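Marnside Household Manipulation Program
Interim Progress Report to the Niker Fund
Work package: Rules and Good Practice for Shared Robot Benches

Reporting period and status

Work in this period concentrated on the bench rules that all partner sites will follow from the start of the second phase. The draft rules were circulated in November and are now in their second version. The package remains on schedule and within budget, with one deliverable moved back, as explained under Changes to the Work Plan.

The Fund will recall that the first phase was approved on the condition that the sites at Marnside and Emholm adopt a single written procedure before any further arms were installed. Until this year each site worked from its own notes. The notes agreed on the main points of safety but differed on who could restart an arm after a stop, how the table was to be set before a session, and what had to be written down afterward. Recordings from the two sites could not always be compared as a result, and visiting staff had to be trained twice.

Content of the rules

Version two is divided into five sections: access to the cell, the state of the table before a session, conduct during a session, stops and restarts, and records. It is written for operators and does not replace the manufacturer's manual or the site risk assessment, both of which must be available at the bench. Where the rules and the risk assessment differ, the stricter of the two applies.

The section on access was the least disputed. No person may reach over the table while an arm is enabled, and this includes reaching in to straighten an object that has tipped or rolled. The operator must place the arm in a protective stop, announce it aloud, and wait for the second person to confirm before a hand crosses the table edge. Emholm had previously allowed reaching in at reduced speed. That allowance has been withdrawn.

The section on the table took more time. Kitchen tasks call for a varied set of objects, and operators had fallen into the practice of placing them wherever there was space. The rules now ask that the object list be chosen before the session, that every listed object lie within the arm's reach, and that nothing be left on the table which is not on the list. Clutter is permitted, and for many tasks it is wanted, but it must be listed clutter.

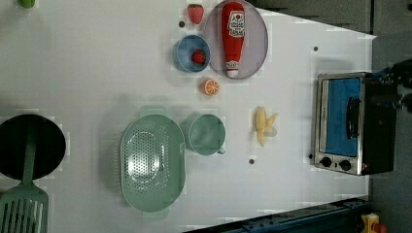 Toy food and light kitchenware will continue to be used for all training sessions. Glass, ceramic with chipped edges, real blades and anything containing liquid are excluded at both sites. Appliances, including play appliances with doors, are to be checked at the start of each day for loose hinges, knobs and handles. Any door that an arm is expected to open must first be opened and closed by hand. Operators are also asked to confirm that the arm's path toward an appliance does not pass over the second person's station – a point raised by the Emholm team after reviewing the layout of their own cell.

Conduct during a session is covered briefly. Two persons must be present, one operating and one observing with the stop button within reach. The observer may not carry out other duties. Sessions are limited to 45 minutes before the two must change places or rest.

On stops and restarts, the rules separate a planned stop from an unplanned one. After an unplanned stop the arm may not be restarted until the cause has been entered in the log, even where the cause seems plain. Three unplanned stops in one session end that session, and the bench lead must review the log before the next one begins. Some operators considered this limit too strict. It has been kept for the present and will be looked at again when there are enough entries to judge it fairly.

Training and uptake

Seven operators have completed the bench course under version two. The course consists of a half day of reading and discussion followed by supervised practice, and it ends with a drill in which the observer calls a stop without warning. Operators who do not respond correctly repeat the drill on another day. Refresher training will be required each year and after any absence of up to 3 months, at the bench lead's discretion; longer absences require the full course.

Uptake at Marnside has been good. At Emholm the log was kept on paper for the first part of the period, and some entries were too short to be useful. "Object moved" does not tell a reviewer which object, or whether the arm or a person moved it. The log form has been rewritten with separate fields for the object, the task step and the action taken, and the newer entries are noticeably better.

Changes to the Work Plan

The guidance on labeling and storing recordings was due with version two. It will now be delivered with version three. The delay follows a request from Dalisay, which supplies the data storage for both sites, to settle the naming of object lists first. No extra funds are requested.

Concerns

The main concern is staffing. The two-person rule limits the number of sessions that can be run, and Saturday sessions at Marnside have been suspended for want of trained observers. The program does not propose to relax the rule. It proposes instead to train observers from the neighboring workshop, who would not need the full operator course.

A smaller matter is the marking of the floor at Emholm, where the tape showing the edge of the cell has worn. Painted lines have been ordered.

Next period

Version three will be drafted and tried at both sites before it is submitted to the Fund for comment. The bench leads will exchange visits, each observing a full day of sessions at the other site and reporting in writing on any departure from the rules. Their reports will be attached to the next submission, together with the revised log form and the course outline.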